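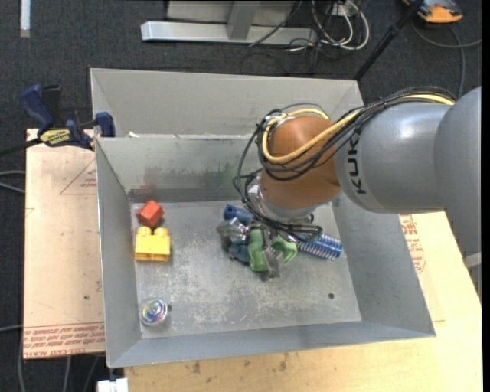
Home | Flying log | Kit notes | Links | Contact

Reserve repack intervals, and what mine looked like after a year

My reserve came due for a repack in December, so I did it myself on the hall floor at Godmont, with Kulsoom Niazi checking each stage against the manual. She has her packing ticket and I do not. I would not have done it without her.

The parachute is a plain round canopy, bought with the Trureck harness and carried in the under-seat container. It has 104 flights on it, none of which needed it. I had expected it to come out much as it went in. It did not quite. The outer folds had taken a hard set where the seat board presses on them, and two of the rubber bands holding the lines had gone sticky. One left a mark on the inner bag when it was peeled off. It wiped away with plain water and the cloth was sound underneath.

We hung the canopy for a day before packing. Most manuals ask for this and most people I know skip it. The fabric needs to lose its creases and any damp it has picked up, and a garage in winter will not do that. The hall is heated, so we tied the apex to a beam and left it overnight with the lines hanging free.

The packing took me 6 attempts at the line stows before the lengths came out even. Kulsoom rejected the first three on sight. The bands must hold the line but let go under a light pull, and new bands grip a good deal harder than old ones. Mine are now set one turn each, as the manual says. The previous packer had used two turns on the last pair.

Fitting it back in the harness was the part I would check most carefully on anyone else's kit. The handle has to come free before the strap between handle and bag goes tight. On mine there was very little slack, because the strap had been routed under a webbing loop. We moved it, then did a test pull with me hanging from the beam. The pins came out cleanly and the bag followed at the second swing of the arm. Then of course it all had to be closed up again.

I have written the date on the card and sealed the pins with the thin red thread. The next one is due in a year, or sooner if I land in the sea at Pultemell again.

One loose end: my vario read 2919 metres over the back ridge in August and I still don't believe it. I will compare it with the GPS track when I find the lead.

Recent posts
Speed bar travel on the Trureck harness
Falcão boots, second winter
Top landing at Pultemell in a light northerly
Line check after 2000 minutes in the air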